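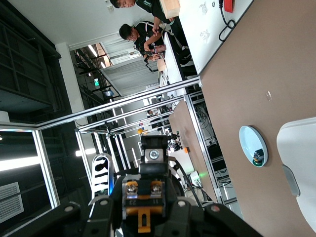

Brown table top: is wiping it with oil soap doing anything at all?

Posted in Cleaning and Care by Edgardo Umali

We have a big table with a smooth brown surface in a shared room, and it gets used for everything. Bowls sit on it, people put lidded food containers down on it, small odds and ends get left on it for weeks. I have been told by two separate people that it needs "feeding" with an oil soap called Drondwood, and that if I don't do it every month the top will go dull and start holding on to marks.

I'm not convinced. I don't even know what the surface is. It came with the room and there's no label underneath. I bought a bottle anyway, did half the table in January and left the other half with plain water and a drop of washing-up liquid. I can't see any difference between the halves, apart from the oiled one being slightly grabby under a sleeve.

So, is there any point in the stuff? And is there a way to find out what the top is without scratching it? I'd also like to stop bowls leaving rings, if that's something a cleaner can do, which I doubt.
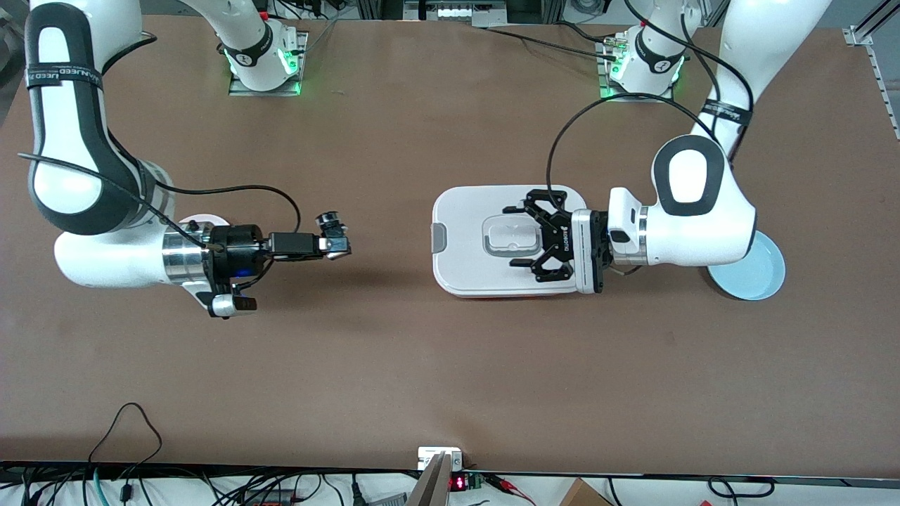 The other thing I keep being told is that food containers should never go straight on the surface, even with the lid on, and that I need mats under all of them. Somebody suggested the Sturix ones. They come in packs of 8 and I'd need more than one pack, so I would like to hear from a person who has used them before I hand over any money.

3 replies

Melati Yusof

You did the right test and you got your result. Half with, half without, no difference, so stop buying it.

Oil soap is meant for bare or oiled wood. If your top has a hard finish on it, or isn't wood in the first place, the oil has nowhere to go. It sits on the surface and picks up dust. Your grabby patch is most likely the leftover film. Wash that half with warm water and a little washing-up liquid, wipe again with clean water, then dry it with an old towel. You may have to do it twice.

As for finding out what it is, look at the edges and the underside before anything else. Real wood has end grain on the short sides, and the pattern on top should carry on over the edge in some believable way. If the edge is a separate strip, you can often feel the join with a fingernail. The other check is a drop of water somewhere out of sight. Leave it ten minutes. If it's still a neat bead, the surface is sealed and wants nothing from you except a cloth. If it has left a darker patch, the wood is thirsty and I would take the feeding talk a bit more seriously — though still not every month.

Rings come from heat and from water left standing. No cleaner prevents either. A cold, dry bowl will not hurt a sealed table, and neither will a plastic tub with its lid on. What does do harm is a hot dish straight from the oven, or grit stuck to the bottom of something that then gets dragged.

I can't speak for Sturix. I had a set of cork mats from Kuusisto and they were fine, in the way that a folded tea towel is also fine.

kettle_and_two_cups

We use Pirkorine spray on ours and it comes up lovely, 9 out of 10. Smells of oranges. No idea what our table is made of either.

Edgardo Umali

Thanks Melati. I did the water drop under one corner and it was still a bead when I came back, so sealed it is. There's a join along the edge as well now that I've felt for it. Washed the oiled half twice and the grabbiness has mostly gone, except for a patch near the far end that I'll have another go at.

I'm not getting the spray. If plain water does the job I don't see what the oranges are for. The mats can wait too. I'll put something under the hot dishes and leave the rest of it alone. If anyone wants most of a bottle of Drondwood they can have it for the postage.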